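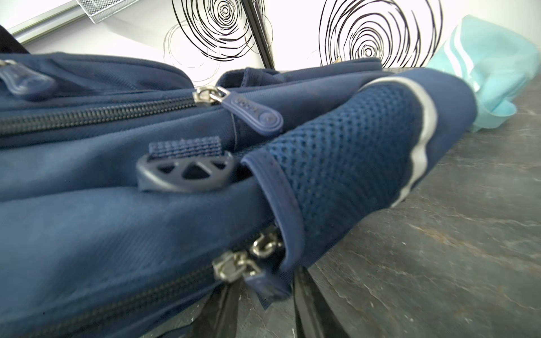 가방 정리와 점검, 발표 메모

1. 시작
인사는 짧게. 오늘 발표 시간은 40분, 질문은 끝나고 받는다고 먼저 말할 것. 유인물은 뒷줄까지 갔는지 확인하고 시작.
주제는 매일 메는 배낭을 오래 쓰는 법. 새 가방 고르는 이야기는 마지막에 조금만 한다. 오신 분들 대부분 이미 가방이 있고, 그 가방을 어떻게 쓰고 있는지가 오늘 내용이다.
질문 하나 던지기: 지금 가방 바닥에 뭐가 있는지 아시는 분? 손 든 분이 있으면 한두 분만 듣고 넘어간다.

2. 비우기
점검은 무조건 비우는 것부터. 주머니까지 전부 연다. 큰 칸만 비우고 끝내는 경우가 많은데 영수증, 사탕 껍질, 볼펜 뚜껑은 작은 칸과 옆주머니에 모인다.
다 꺼냈으면 가방을 거꾸로 들고 턴다. 안감 모서리는 마른 칫솔로 쓸어낸다.
꺼낸 물건은 바로 다시 넣지 않는다. 매일 쓰는 것, 가끔 쓰는 것, 왜 있는지 모르는 것으로 나눠 놓는다. 제가 처음 해 봤을 때 세 번째 더미에서 17개가 나왔다고 말할 것. 우산 커버만 2개였다.

3. 지퍼
시간을 제일 많이 쓸 부분. 수선 맡기는 이유 중에 지퍼 이야기를 가장 자주 듣는다.
코일 지퍼는 이빨이 나일론 줄을 감은 형태라 잘 휘고 부드럽게 움직인다. 대신 실밥이나 안감이 물리기 쉽다. 물렸을 때 앞으로 당기지 말고, 천을 옆으로 팽팽하게 잡은 다음 슬라이더를 조금씩 뒤로 뺀다. 여기서 시연. 샘플 가방은 탁자 왼쪽.
닫았는데 뒤가 벌어지면 슬라이더가 헐거워진 것. 코일이 멀쩡하면 슬라이더만 바꿔도 되는 경우가 있다. 펜치로 조이는 방법은 소개하되 세게 누르면 깨진다고 꼭 말한다.
손잡이 탭이 고무로 된 것은 손이 젖어도 잡기 편하다. 오래되면 끈적해지거나 연결 부분이 갈라지니 가끔 굽혀 본다. 없어졌으면 끈을 짧게 묶어 써도 된다.
짐이 많을 때 한 손으로 확 당겨 닫는 습관이 제일 안 좋다. 양쪽을 모아 잡고 닫기.

4. 끈과 조절 고리
끈은 박음질 시작점을 본다. 웨빙 가운데가 끊어지는 일은 드물고 봉제선이 먼저 풀린다. 실이 한 올이라도 일어나 있으면 당기지 말고 자른 뒤에 표시해 둔다.
플라스틱 조절 고리는 모서리에 금이 갔는지 손톱으로 훑는다. 구멍이 많은 모양은 그 사이에 먼지가 끼니까 면봉으로 닦는다. 겨울에 차에 두고 내린 가방은 고리를 억지로 꺾지 않는다.
(여기서 Joteck 조절 고리 샘플 돌리기. 한 줄에 하나씩. 끝나고 회수할 것.)

5. 메시 옆주머니
물병 자리. 망사는 가볍고 공기가 통하지만 뾰족한 것에 약하다. 열쇠와 접이식 우산 살 끝이 주범. 열쇠는 안쪽 주머니로 옮긴다.
입구 테두리가 늘어나면 물병이 빠진다. 너무 굵은 병을 계속 꽂아 두면 빨리 늘어나니 집에 오면 병은 빼 놓는다.
작은 구멍은 같은 색 실로 둘레를 감아 주면 더 번지지 않는다. 큰 구멍은 안쪽에 천을 덧댄다.

6. 반사 파이핑
밤길에 다니는 분은 반사 띠를 닦아 주면 좋다. 젖은 천으로 가볍게. 솔로 문지르면 표면이 벗겨진다. 방 불을 끄고 손전등을 눈높이에서 비춰 보면 죽은 구간이 바로 보인다. 시간이 남으면 불 끄고 한번 해 보기.

7. 세탁
세탁기는 권하지 않는다. 폴리에스터는 미지근한 물과 중성세제면 충분하다. 등판과 어깨끈만 따로 닦아도 냄새는 많이 줄어든다.
말릴 때는 지퍼를 전부 열고 거꾸로 매단다. 직사광선은 피한다. 남색이나 검정은 물이 빠질 수 있으니 흰 빨래 옆에 걸지 말 것.
7월 장마철에는 겉이 말라도 등판 속이 축축할 때가 많다. 하루 더 둔다.

8. 다시 싸기
무거운 것은 등 쪽, 자주 꺼내는 것은 위쪽. 작은 물건은 파우치 4개 이하로 묶는다. 더 많으면 파우치를 찾느라 시간이 간다.
Humedham 파우치를 쓰는지 묻는 분이 꼭 있다. 크기만 맞으면 지퍼백도 괜찮다고 답한다.

9. 새로 살 때
짧게. 매장에서 지퍼를 끝까지 여닫아 보고, 곡선 구간에서 걸리는지 확인. 끈이 몸판에 박힌 자리를 안쪽에서도 본다. 책 몇 권을 넣고 메 볼 수 있는지 물어본다.
Bakalis와 Jisteck 비교 질문이 나오면 가방마다 다르니 위의 순서대로 직접 보시라고 답하고 넘어간다.

10. 마무리
유인물 뒷면의 점검표 안내. 질문 받기. 가방 가져오신 분은 앞 탁자로.
마이크 끄고, 샘플 고리 회수.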